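Writing the rules for our two-arm cell: project report

I'd better admit at the start that I picked this project thinking it would be the easy one. Everyone else in my year wanted to train something or build something, and I put my name down for "Working rules for the shared two-arm cell" because it sounded like a few evenings of typing. It was not a few evenings of typing! It took most of the spring and I ended up reading far more about safe working around robots than I ever planned to.

The question I was given went like this. We have a small walled cell with two arms in it, lots of students use it, and each group had its own habits. Could I write one set of rules that all the groups would follow, try it out on ordinary sessions, and say what happened?
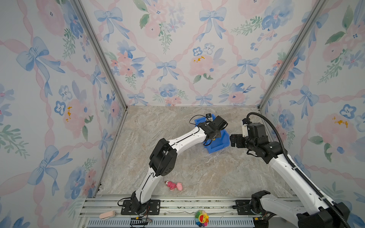
Dularside College, Department of Applied Automation, second-year projects

The test job for all my sessions was a small tidy-up task we call Trako. There's a blue plastic bin, a few loose things on the floor of the cell, and the arms have to work together around the bin. I liked it for my purposes because both arms spend a lot of time close to each other, so if your rules about sharing space are bad you find out quickly.

Where I started

Before I wrote a word I collected what was already there. I found a printed sheet in a drawer, a page on the department wiki, and a long comment at the top of the start-up script for Peng (Peng is our control program, written by students from before my time). They disagreed with each other in all sorts of ways. The sheet said to power the left arm first, the wiki said the right, and the script did both at once. The wiki also had a section on a tool changer that we don't own any more.

I also read the general guidance on industrial robots that the library has, as much of it as I could follow. A lot of it is meant for big machines behind fences and doesn't fit a bench cell very neatly, but the basic ideas carry over fine: look at what could hurt someone, get rid of what you can, guard what you can't, and only then lean on people remembering things. I had been planning to do it completely the other way round, with a long list of things to remember. My supervisor sent my first draft back with that part underlined.

The first draft

It had 353 lines. I was quite proud of it. I gave it to two groups and asked them to use it for a session each, then sat at the back with a notebook and watched them not read it. They read the first page, skipped to the part about starting Peng and kept the rest under a mug. Fair enough, really, I'd have done the same.

So I cut it. Anything that was only an explanation went into a separate handbook, and anything the software could check by itself went into a pre-run check called Galau, which I wrote with a lot of help. What was left was a single page that hangs next to the keyboard.

The rules as they stand now

Before power: hands out, and say out loud "hands out" so the other person hears it. Find the emergency stop and touch it. Look along the front rail and the cables.

Before a run: write down every object that is meant to be on the floor of the cell. If something is in there that isn't on the list, take it out or add it to the list.

During a run: one person drives, one person watches, and the watcher does nothing else (no phone, no chatting to the next bench). The watcher can stop the run at any moment and doesn't have to give a reason.

Reaching in: never while the arms are powered. Stop, power down, wait 10 seconds, then reach.

After: arms parked, power off, logbook filled in, including the runs that went badly.

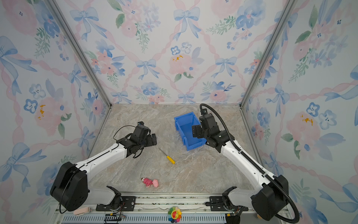
Trako with the bin, a yellow-handled screwdriver and the pink soft toy on the floor.

The object list is the rule I had to argue for the most. People thought it was fussy. My argument was that a hand tool in the cell can be a perfectly good thing for an arm to pick up, or it can be something a person put down and forgot, and the watcher can't tell which unless it's written down somewhere. After a couple of weeks the grumbling stopped, mostly (I think) because the list went onto the same screen as Galau and you could fill it in with a few clicks.

Rules for two arms sharing a space

This was the hardest section and I still wouldn't call it finished. With one arm you can draw a line and say don't cross it. With two arms working at the same bin there is no such line, or at least the job can't be done if you draw one. What I settled on was a shared zone over the middle of the floor. Either arm may go in alone at normal speed. If both are going in, Peng drops to the slow setting first, and the watcher calls "both in" so the driver knows it's been noticed.

I tried 5 versions of the wording before people started saying the same words every time. Short won. Anything longer than two words got mangled by the end of the first hour.

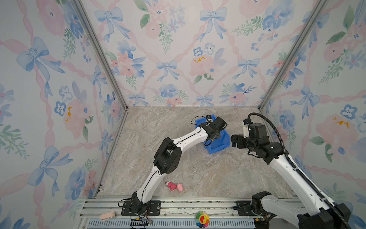 One of the other groups wrote in the feedback book that calling "both in" is fine for the first few runs, but after that the watcher goes on autopilot and says it whether or not they've looked, so shouldn't the program do the calling and leave the person free to watch?

I've gone back and forth on this. A spoken message from Peng would be more regular, definitely, and it would never get bored. But then I'd want the watcher to answer it somehow, and we'd be back at people answering without looking. What I've done for now is make people swap roles more often, and I've put the spoken message down as something for next year's student to try.

What I'd change

The logbook is the weak spot. People fill it in nicely when a run goes well and get very brief when it doesn't, which is the wrong way round for anyone hoping to learn from it. I'd like a simple form with the same few questions each time, on screen, before Peng lets you close the session.

I'd also test the page on complete beginners much earlier. Almost all my readers already knew the cell, so they filled in the gaps in my writing without noticing. When I finally gave it to a first-year in June, she asked where the emergency stop was, and the page didn't say. It does now!

The one-page rules, the handbook and the Galau check are all in the project folder, and there's a printed copy of the page next to the keyboard. If you change a rule, please change it in all the places it appears and put your initials by it.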